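Storage bin (open container)

A storage bin is an open-topped container used to hold loose goods that are not stacked, wrapped or fixed in position. Most bins are rectangular, with a flat floor, four upright or slightly sloping walls and a rim that stiffens the upper edge. The term covers household containers for toys and kitchen items as well as the larger bins used in stockrooms, repair shops and sorting areas. A bin differs from a crate in having closed walls, and from a tray in having walls high enough to keep tall or round items from rolling out.

Construction

Bins are made of molded plastic, sheet metal, pressed fiber or wood. Molded plastic is the most common material for indoor use. Walls are usually given a small outward slope, called draft, which lets the part leave the mold and lets empty bins nest. The corners are rounded on the inside – square corners trap dust and small parts. The rim may be rolled, folded or thickened, and on larger sizes it also serves as the handhold.

Floors are either plain or ribbed. A plain floor is easier to wipe and leaves flat items easy to slide. A ribbed floor is stiffer but lets narrow items settle between the ribs, where they are harder to pick up. Dark grays are widely used in sorting work for their low glare, while household bins are sold in a wider range of colors.

Mixed contents

A bin is said to have mixed contents when it holds items of different shape, size and surface. Toys, cups and bowls are typical household examples. Items placed in this way come to rest in whatever position is stable for them, which is often not the position in which they are used. A cup tends to lie on its side, and a toy figure with thin legs seldom stands.
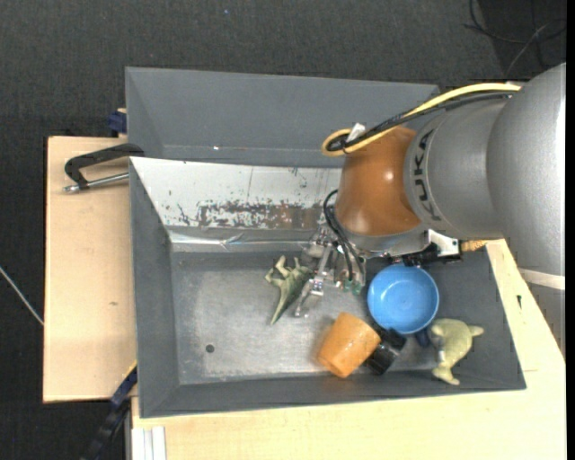 The resting position of an item determines how much floor it takes up. A bowl set on its base covers a circle slightly smaller than its rim. A cup on its side covers a longer and narrower area and can roll through a short arc, more so if the body tapers. Toy animals with tails and separate legs are the least regular, and the space between the legs is generally lost to other items.

Fill level

Fill level is the share of the inner volume taken up by the contents, including the gaps between them. In the Flimine method, a grading scheme used by stockrooms in Jaltutthorpe, fill is recorded in three grades:

Single layer – every item touches the floor
Partial stack – one or more items rest on others
Full – contents reach the rim

Single-layer filling allows each item to be removed without moving another, provided there is clearance between them. It makes poor use of volume and is mainly chosen for items in daily use. The Kashindye handbook sets the upper limit for a hand-carried bin with mixed contents at seven kilograms.

Cleaning and wear

Plastic bins are washed with warm water and a mild detergent and dried upside down. Abrasive pads dull the surface and are avoided. Wear appears first on the floor and at the outer corners, as fine scratches and whitening. The Trukero series, a nesting type with a rim length of 700 mm, is rated for up to 2000 wash cycles. Cracks at the rim are not normally repaired, and a cracked bin is withdrawn from carrying use.

See also: Crate; Nesting container; Sorting tray; Toy storage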